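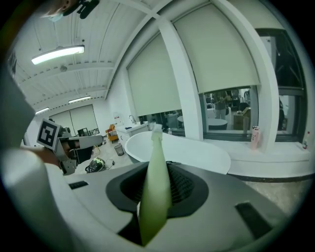 Padeo opens its repair evenings to everyone, starting in January

I've been putting off writing this because press releases make me stiff, so please forgive me if it comes out more like a letter. The news is simple. Padeo, the little mending workshop I started behind the old Stetsiuk bakery, is opening its evening sessions to anybody who wants to come. No membership, no sign-up fee, and you don't need to know which end of a needle is which!

Up to now we've been a members-only thing. We had 40 people on the books and a waiting list that grew every time somebody's aunt told somebody's neighbor about us. By last fall the waiting list stood at 113 names, and I was spending more time apologizing to folks than I was fixing zippers. Something had to give.

What gave was the wall. The bakery moved its flour storage out, the landlord let us knock through (thank you, thank you), and we now have a proper second room with its own sink and good north light. There are 15 seats at the long table, four sewing machines, a steam iron that weighs as much as a small dog, and a button drawer I'm a bit too proud of. The old room stays as it was, for the bigger jobs - coats, curtains, the occasional tent.

So how does it work? Doors open at 6 p.m. and we pack up at nine. You bring the thing that's torn, frayed, missing a button or coming apart at the hem, and you sit down next to someone who has done that kind of repair before. They won't do it for you. They'll show you, hand it back, and wait while you have a go. If you get stuck, they show you again. Most people go home with the job done, and the ones who don't are welcome to leave it on the shelf with their name pinned to it and pick it up next time.

I should say what we can mend and what we can't. Jeans, shirts, sweaters, linings, pockets, backpacks, cushion covers - all fine. Leather is hit or miss. Down jackets we'll patch, but we won't open them up again after what happened last spring, when I was still finding feathers in my tea three weeks later. Wedding dresses, please call first.

Thread, needles and plain patches are free. Zippers and fancier fabric are sold at what we pay for them, and there's a jar by the door if you'd like to help with the electric bill. The Masalis fabric store on the corner has been giving us its bolt ends, so there is usually a nice pile of cotton to dig through, plus some very loud corduroy that I'm hoping one of you will fall in love with.

We kept a notebook for our first year, mostly so I'd remember who borrowed the good scissors, and when I added it all up we had mended 412 pieces. I sat down when I saw that. A lot of them were kids' pants with the knees gone, and there was one armchair cover that took four evenings and a good deal of muttering. Knees are so common that we're giving them their own table for the first month. If you have a kid who crawls, climbs or slides, come straight to that one.

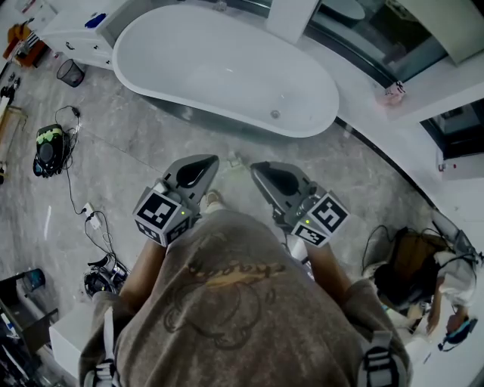

Wendelin Moser wishes we would start an hour earlier, saying that six is when most families are sitting down to eat and that the parents with the worst holes to fix are the very ones who can't get out of the house. It's a fair point, and I've gone back and forth on it all month. For now we're keeping six o'clock, mainly on account of the bakery needing the back entrance until then, but we'll try one early session at the end of the month and see who turns up. Kids can come along to that one. There will be rolls.

A few practical bits before I let you go. The entrance is down the side alley, past the bike racks, through the green door. The step is high, so ring the bell if you have a stroller or a wheelchair and we'll put the ramp down. Parking is hopeless, but the Merix bus stops across the street and runs until ten.

If you can already sew and you'd like to sit at the table as a helper, I would love to hear from you. One evening a month is plenty. You don't have to be fast or fancy, and we're especially short of people who can darn wool.

Reporters, bloggers and the plain curious are all invited to drop in during any session. Bring a sock. I'm happy to talk while I work, and you can reach me at the workshop phone in the afternoons, though let it ring a while - it's under the fabric pile more often than it should be.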